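Análise: par de garras manuais Grallow G2 e a pergunta das tarefas domésticas

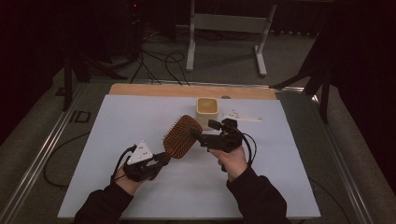

O Grallow G2 é um par de garras de mão, sem braço robótico, vendido para gravar demonstrações de manipulação bimanual. A proposta do fabricante é que uma pessoa execute a tarefa com as garras, os movimentos sejam registrados e um modelo treinado com esses registros reproduza depois o trabalho num robô. Testei o conjunto durante 18 dias, com tarefas domésticas e algumas de bancada. Entre os objetos de prova, o mais instrutivo foi uma escova de cabelo de cabeça larga e cerdas alaranjadas: o cabo pinçado pela garra direita, a borda inferior da cabeça encostada nos dedos da esquerda, a peça inclinada no ar sobre uma placa clara. Qualquer criança guarda uma escova num pote. Com dois dedos paralelos de cada lado, a mesma operação exige planejamento.

O que vem na caixa

Duas garras, dois cabos de dados, placas de marcadores, uma maleta rígida e um manual de 50 páginas. O manual é correto na parte elétrica e fraco na calibração. A tabela de erros remete a um capítulo que não existe na versão impressa; encontrei-o no PDF, com outra numeração. A instalação do software ocupou uma tarde, quase toda gasta com permissões de USB.

Ergonomia e construção

O corpo é preto, compacto, e o acionamento fica sob o indicador. O curso do gatilho é linear e a mola tem rigidez adequada nos primeiros minutos. Depois de uma sessão longa, o antebraço reclama. Zainab Ogunleye, que gravou metade das sequências comigo e tem mãos menores, precisou de pausas mais frequentes e passou a apoiar os cotovelos na mesa, o que altera a cinemática do gesto e, portanto, os dados.

Os cabos são o ponto fraco do projeto. Saem pela lateral e formam laços que tendem a entrar na área de trabalho. Em movimentos cruzados, com uma mão passando por cima da outra, o cabo puxa o punho no pior momento. Um conector angulado resolveria a maior parte disso. A Grallow respondeu por e-mail que estuda a alteração, sem prazo.

Desempenho nas tarefas

Gravei 300 demonstrações no total. A avaliação da reprodução foi feita num braço duplo Mumard emprestado pela oficina de Dewanti Sutanto, com a política de controle padrão que acompanha o software.

Guardar objetos em recipientes: bom resultado quando o objeto tem uma face plana acessível. Com caixas e blocos, o robô errou pouco e, quando errou, tentou de novo sem intervenção. Com a escova, o comportamento depende de onde se pega. Pelo cabo, o centro de massa fica fora dos dedos e a cabeça gira. Pela cabeça, as cerdas cedem e a leitura de abertura da garra deixa de corresponder ao contato real. A solução humana é usar as duas mãos e reposicionar no ar, e essa transferência foi a etapa em que a reprodução mais falhou.

Dobrar panos: aceitável com pano de prato estendido. Inútil com o mesmo pano amassado. O modelo procura um canto e, se não o encontra, belisca o tecido num ponto arbitrário e segue a rotina como se estivesse tudo certo.

Limpar bancada: o movimento é reproduzido com fidelidade, mas não há controle de força que mereça o nome. A esponja ou flutua ou trava.

Montagem leve: encaixar pinos em furos com folga generosa funcionou bem e foi, para mim, o uso mais convincente do conjunto. Marisa Tedesco, que dirige uma pequena linha de kits elétricos, assistiu a uma sessão e se interessou justamente por essa parte. Pelos panos, não perguntou.

Comparação

Usei antes o sistema Luka, que registra a mão nua com luva sensorizada. A luva cansa menos e captura gestos mais ricos, porém a conversão desses gestos para uma garra de dois dedos introduz erros difíceis de rastrear. O G2 parte da limitação do robô e obriga o operador a conviver com ela. Para treinar um braço com pinça paralela, prefiro essa restrição. Para estudar manipulação fina em geral, a luva continua sendo a ferramenta adequada.

As máquinas já fazem tarefas domésticas?

Com o que observei, fazem partes delas, em bancada preparada, com iluminação constante e objetos conhecidos. Arrumar uma penteadeira real inclui objetos encostados uns nos outros, gavetas emperradas e coisas que não estavam lá na véspera. Nenhuma sequência que gravei cobre isso, e duvido que um volume maior do mesmo tipo de gravação cubra. No chão de fábrica a perspectiva é melhor, já que o ambiente pode ser adaptado à máquina. Quem pretende comprar o G2 esperando um empregado doméstico em prazo curto deve guardar o dinheiro.

Pontos positivos: rigidez mecânica, sincronização estável entre as 2 garras, formato de dados aberto, marcadores fáceis de substituir.

Pontos negativos: saída dos cabos, capítulo de calibração, ausência de sensor de força, fadiga em uso prolongado, maleta com espuma que solta farelo dentro dos conectores.

Recomendação: compra justificada para laboratórios e oficinas que já possuem braço com pinça paralela e alguém disponível para gravar. Nos demais casos, esperar a próxima revisão. O distribuidor Bainbridge informa que as peças de reposição, incluindo os dedos, são vendidas separadamente; pedi um par de dedos sobressalentes em outubro e chegou com os parafusos errados.

Publicado em 25 de fevereiro de 2021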